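Tallby Desk Project: Can a Divided Box Tame a Shared Drawer?
Final report, Salem group

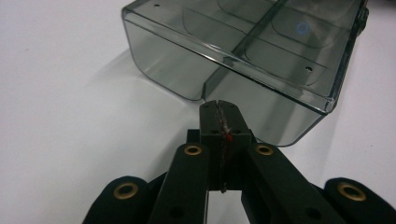
Fig. 1. Gray see-through box with rounded corners and a divider inside, on a white tabletop.

Our question was simple. Does a box with two compartments keep small supplies sorted better than one open tray? We share a supply drawer in the Stilerum, our workroom, and by Tuesday it is always a mess of clips, erasers and pen caps, so we were really excited to get this topic!

We sorted 267 small items into the box, paper goods on one side and metal on the other, and left it out for anyone to use through April. The open tray got the same mix.

The box won easily. You can see the compartments through the tinted plastic, so people checked before reaching in – we loved watching that happen. The divider kept the two kinds apart even on busy days. In the tray, everything had drifted together by the end of the first week.

One problem was glare. The plastic is glossy and catches the light, and that made our labels hard to read until we moved them to the front.

Next we want to try the Serura plan, with 1000 items and a second box. We would also start the log sheet earlier, as ours has gaps in week two.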